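Kendari Court Residents' Association
Minutes of the general meeting, Sep 27, 2026
Held in the ground floor meeting room

Present: Lucinda Brannigan (chair), Kohei Ichikawa, Verna Haverford, Tamsin Mercado, Bernadette Okafor (minutes)
Apologies: none received

1. Minutes of the last meeting

Verna asked that item 6 be corrected. It said the elevator contractor "will" return to look at the door. She said what the contractor told us was that he would try. Corrected and approved.

2. Matters arising

The side gate still does not latch. The management company reported it as fixed in an email that Lucinda read out. Kohei tried it on his way in and it swung open behind him. Lucinda to reply to the email and ask what was done, and by whom.

Bike room key: no change.

3. Hallway carpet

Most of the meeting went on this item.

The management company has forwarded a quote from Presoteo to replace the carpet on all floors. A letter with it says the present carpet has "reached the end of its service life." Verna asked how this was worked out. The letter doesn't say. She pointed out that the fourth floor carpet looks much the same as it did when she moved in, and that the wear is on the ground floor between the front door and the elevator, where anybody would expect it.

Tamsin said the stains on two are bad and that she would like them gone whatever we call it. Verna agreed they are bad but said a stain is a cleaning job until someone shows otherwise. Kohei asked if the carpet has ever been professionally cleaned. Bernadette looked through the minutes back to the start of the current folder and could find one mention of cleaning being "arranged," with no bill and no date.

The quote offers a protective coating at an extra $500 per floor. The brochure says the coating "repels up to 30 types of household soil." Kohei said he would be interested to see the list, as he could think of mud and coffee and then got stuck. Lucinda said she had asked for the list by phone and was told it was in the brochure. It is not in the brochure.

Agreed: not to accept the quote at this time. Lucinda to ask for a price for cleaning all floors, and a separate price for new carpet on the ground floor only. Verna asked that both prices come in writing and that the company doing the cleaning not be the company selling the carpet. Agreed.

4. Shoes in the hallways

Carried over from the last meeting. The management company's letter blames outdoor shoes for the state of the carpet and proposes a building rule that shoes come off at the front door. Verna said this sits oddly next to a quote that says the carpet is simply old, and that the company should pick one.

Tamsin spoke in favor of something milder. She doesn't want a rule, but she thinks households could keep a pair of slippers by their own door and change there, and that small racks inside the apartment would deal with the pile of footwear now sitting out on the third floor, which is a trip hazard. She passed around a page on small racks.

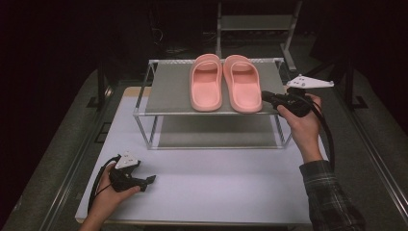
Item 4: Two-tier rack with a pair of slide slippers on the upper shelf.

Verna asked what a rack that size does for a family with children and winter boots. Tamsin accepted it would not hold everything. Kohei said slides are fine, but he would not want to be told to wear them on the stairs. Bernadette asked who would pay. Tamsin said each household, if they wanted one. She was not asking the association for money.

Lucinda asked whether there is any evidence that taking shoes off inside apartments would help a carpet that is outside them. There was a pause. Tamsin said it would help with the clutter, which was her main point, and that she had not written the management company's letter.

Agreed: no building rule on shoes. Residents on three to be asked politely to keep footwear inside their own doors. Tamsin to write the note and Verna to read it before it goes up. Review at the next meeting, if anyone has noticed a difference.

5. Parcel lockers

A sales packet has come from Drondham, who would like to install parcel lockers in the lobby. The lockers are described as free. There is a service fee of $200 a month from the second year, found by Kohei near the back. Over the life of the contract this would be a good deal more than free.

Bernadette said parcels do go missing and we should not brush this off only because the packet is annoying. Two households have told her about it since the summer. Verna asked if the parcels were taken from the lobby or never arrived, as lockers would fix only the first. Bernadette did not know and will ask them.

Agreed: no meeting with the sales person until we know what the problem is.

6. Reserve fund

Balance is unchanged apart from a charge of $2,000 marked "Kiani, site works." No one present could say what this was for. Lucinda thought it might be the drain. Verna said the drain was billed in the spring and she has the copy. Kohei asked whether any site works had been seen by anyone. None had.

Agreed: Lucinda to ask for the invoice and the work order. Verna asked that it be recorded that she asked for invoices over this amount to be copied to the association before payment, and that this was promised. So recorded.

7. Any other business

Laundry room: the second dryer takes the money and then stops. Tamsin has put a note on it. The note has been taken down and the dryer still does the same. Tamsin to put up another note, with tape this time.

Lobby heating: Kohei asked when it comes on. Lucinda was told "when needed." Kohei to find out who decides.

Window cleaning: Bernadette said a card came through her door saying her windows had been cleaned. They face the courtyard and she had been home all day. Others to check their own and let her know.

8. Next meeting

Date to be set once the cleaning prices arrive. Verna asked what happens if they don't. Lucinda will set a date anyway.

Minutes taken by Bernadette Okafor. Corrections to her by note or email, please, and not in the elevator.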